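# Norneck open day: your questions, my answers

**When is it on?**
Thu 6 August, doors at 5. I said June in the last newsletter, sorry! The Piltmont building wasn't ready for us.

**Do I have to book?**
Yes please. We can take 300 people over the evening, in groups of 17, and the early groups go fast.

**What will I see?**
Mostly the two-armed bench, which is everyone's favourite (mine too). It works with small blue parts over a white fixture board, and you can stand close enough to watch the fingers. I could stay there all night, and at the last one I pretty much did.

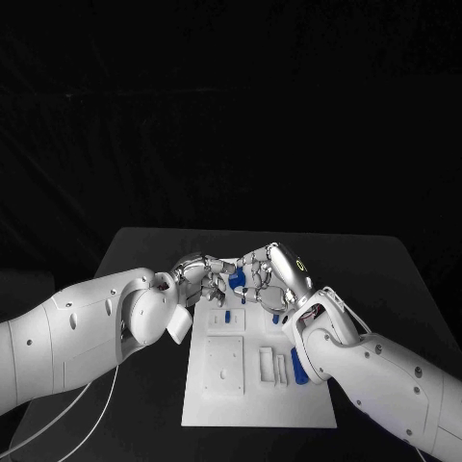

Each group gets 13 minutes at the bench and then wanders next door for a cuppa and a chat with whoever's been programming that week. Ask them anything, they love it.

**Can I bring the kids?**
Absolutely! Little ones need to hold a grown-up's hand past the yellow line.

**Can I take photos?**
Go for it, but no flash at the bench.

**Where do I park?**
Behind the Usmont centre. If it's full, the 63 bus stops right out front.

**Is there food?**
A sausage sizzle, plus veggie ones if you get in before my colleagues do.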